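README – budget and buying notes for the hand-held gripper kits
Otasis workshop, Praddale
Last proper edit: Sunday, August 11, 2019

What's in this folder

Mostly spreadsheets, I'm afraid. There's one for the kits we own, one for the kits we want, and one called old_quotes that you should only open if you enjoy being annoyed. The recordings themselves live on the shared drive with their own data card, and I won't repeat that here. I wrote this file so that whoever does the next round of ordering doesn't have to dig through my email (please don't dig through my email).

I'm Assunta Marras, I do the purchasing for the tool-handling work, and I came to it from the bench side, so everything below is from somebody who has had to use the stuff she bought. Opinions are mine. The prices are in the spreadsheet and they go out of date faster than I can type, so I've kept nearly all of them out of the text.

How the money is split

We get one equipment budget a year, and it lands in May. It has to cover hand-held grippers, the cameras on them, spare parts, storage, table props and whatever the arm needs. The arm is the big-ticket item and it eats first. If you let it, it'll eat everything! The first year I planned this I put nearly the whole amount into arm accessories and left next to nothing for finger pads, and then we spent a good part of the summer waiting on a box of pads that cost less than lunch for the group.

So now the sheet has a locked line at the top called "small stuff". I set it at 15 percent of the total and nobody gets to raid it before the end of the year, including me. Last year we used 17 percent, so it's a bit tight, but I'd sooner argue for a top-up than have the money drift into a second controller we don't need.

The kits we own

We have two complete hand-held kits in daily use. A complete kit, for my purposes, means the gripper body, both fingers, a set of pads, the camera and its mount, one cable in use and one in the drawer, and the case. If any of those is missing it isn't a complete kit and it goes in the other tab. I know this sounds fussy. It came from a week when the sheet said we had enough kits and the drawer said otherwise.

The fingers come from Workneh as a linkage assembly, already put together. You can buy the plates and bushings separately and build your own, and the parts come out cheaper on paper, but add up the bench hours before you get excited. Osvaldo built one set from parts and it worked fine. It also took him most of a week that had been promised to the arm. I still order loose bushings as spares, just not whole linkages in pieces.

Pads are the thing you'll reorder most. They get rough at the corners first, and people will keep using them long past the point where they should have been swapped, partly out of thrift and partly because the swap tool is never where it belongs. My rule is to order pads whenever I order anything else from the same supplier, so they ride along on the shipping. Buy them in pairs. If you replace only one, the two sides grip differently, and whoever is recording will come and tell you about it at length.

Props and tables

This is the part outsiders never budget for and it's the part I like best. The grippers need things to pick up, and those things have to be ordinary: bowls, hand tools, lids, that kind of thing. I buy most of it secondhand or from the hardware store in town. Shiny bowls are worth having because reflections are hard on the cameras, and wooden-handled tools are worth having because they're round and smooth and the pads have to do some work to hold on to them. A screwdriver or an awl also gives you two very different places to grab, the fat handle and the skinny shaft, for the price of a sandwich.

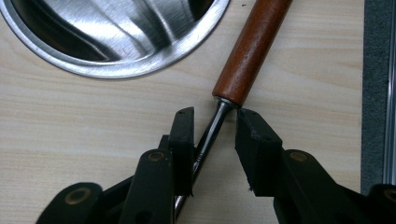
Driss Filali wrote back on the draft of this file that I was being too cheerful about cheap props, and that he'd put more of the small stuff line into duplicates. If a tool goes missing halfway through a set of recordings, he said, you can't just drop in one that looks sort of like it, and by then the store may have changed what it carries. He wanted a second copy of every hand tool, bought on the same day as the first, and a label on both.

He's right and I've changed the sheet. Every prop row now has a quantity of 2 unless there's a note saying why it doesn't. It nearly doubled the prop spend, which sounds terrible until you look at how small that spend was to begin with. The labels go on the storage bins, by the way – I tried them on the tools and they peeled.

Tables: we didn't buy any new ones this year. A plain wooden top has been good enough and I'd like to keep it that way. Ľubica would love adjustable ones and I have a quote for them in the wish list tab. It's a very nice quote. It's also the reason that tab is in red.

The Vodunport quote

People keep asking, so here's where it stands. Vodunport offered us a bundle with one arm-mounted gripper, a matching hand-held unit and a service plan. The bundle price was 1836 over buying the first two separately, and that difference is the service plan. I said no to the plan and asked for the rest.

My thinking went like this. The plan covers the gripper body and the motor, and those haven't given us any trouble so far. It doesn't cover pads, bushings or cables, and that's where our repair money goes. I might feel differently if we were running the arm overnight, and if that ever happens somebody should reopen the conversation. Sandro Santoro has the contact details and the full email thread.

The matching part does matter, though. If the fingers on the hand-held unit and the fingers on the arm have the same shape and the same pads, then whatever you record by hand has a better chance of being useful to the arm later, and you only have to stock one kind of pad. I'd pay extra for that and I have.

Things I'd do in a different order

Get the storage before the kits show up. Ours sat in their shipping boxes for a while and the boxes all looked alike, so we opened the same one again and again looking for a cable.

Ask for the lead time in writing. "In stock" has meant some pretty creative things to me over the past couple of years.

Order one kit, use it for a few weeks, then order the rest. I know the discount is better if you take them all together. But the first kit is where you learn that your hands get tired, or the cable exits on the wrong side for your tables, and you'd like to learn that once!

Put the import fees in their own column. Ľubica Jelínek added this to the sheet after one bad surprise and it has saved me every quarter since then.

Columns in kits_wanted

item – what it is, in words a person at the hardware store would understand
supplier – one name only, put the alternatives in notes
qty – how many we want, spares included
unit_price – before tax and before shipping
fees – import fees and anything else that shows up at the door
needed_by – the date we'd start losing bench time without it
asked_by – who wants it, so I know who to bother
status – wish, quoted, ordered, arrived, gave up
notes – please use this, it's free

Still open

Whether we replace the cameras next year or squeeze another one out of them. Osvaldo Fiore thinks they're fine. I think the mounts are fine and the cameras are getting tired, and I've asked for a loaner so we can compare them side by side before May.

Whether the arm gets its own budget line. I'm for it. The request is in and I haven't heard back.

If you spot a mistake in the sheets, fix it and put your initials in notes. If you want something bought, add a row with a needed_by date. Rows without one sink to the bottom when I sort, and I sort on Fridays.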